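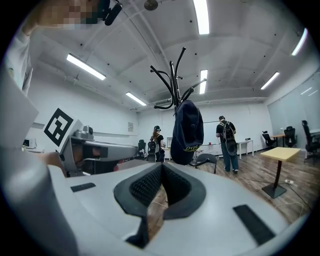 The big room at Gusberg, Ustesley - photo page

Put up 3 June 2020. Quick page for everyone who keeps asking what the upstairs room is like before they book it. Will tidy the wording when I get a minute. Click for the bigger version, they load slow on a phone, sorry.

The big room
White walls, white ceiling, brown wood floor. Beams left showing, we like them. Wide enough that you can have two things going at once and not be in each others way.

Ceiling
Long fluorescent tubes, bright when they're all on. Good for bench work and anything fiddly. Less good for a film night - bring a lamp or two if that's your plan and leave the tubes off.

The beams were going to be boxed in. Glad we didn't. Painting between them was a neck job, four evenings in February and paint in everyones hair. Please don't hang anything off them without asking first. No hooks, no screws, no fairy lights on nails.

Floor
Planks, warm brown. Gilani did the sanding and the finish, quote was 2000 and they stuck to it. Felt pads on anything with legs please. Pads are in the tin by the door, take what you need. Mop damp, never soaking. Grit is the killer so give your boots a proper go on the mat.

Walls
White, glass along one side. Suvon matte, second coat still to go on in places. There's half a tin left for touch ups, label is on the lid. Blu tack leaves a greasy mark so use the green tape, it's in the drawer with the scissors. Marks from chair backs already, would be nice to have a rail at some point.

Using the room
Small groups up to big ones. 50 is the limit and that's standing, less with tables out. Tables fold, they're heavier than they look, two people to a table. Heater takes a while in winter - put it on when you get there and it'll be right by the time you've set up. Kettle and mugs are downstairs. Wash what you use.

If you're bringing your own gear, lay your cables along the wall and tape them down. Power boards are fine, no daisy chaining. Anything on a stand goes well clear of the doorway.

What's still to do
Blinds, 500 put aside so far. Another 800 or so would do the shelving down the short side, maybe before the end of the year, maybe not. Door handle sticks, lift and then push. Skirting in the corner needs a dab of filler. Light switches want labelling, at the moment it's guess and flick.

Bookings
Same as before, write your name and times in the book downstairs. Mornings go fast. Keys back in the box when your done, and lights off please - all of them, it's been left on overnight twice now.

More photos when the blinds are up.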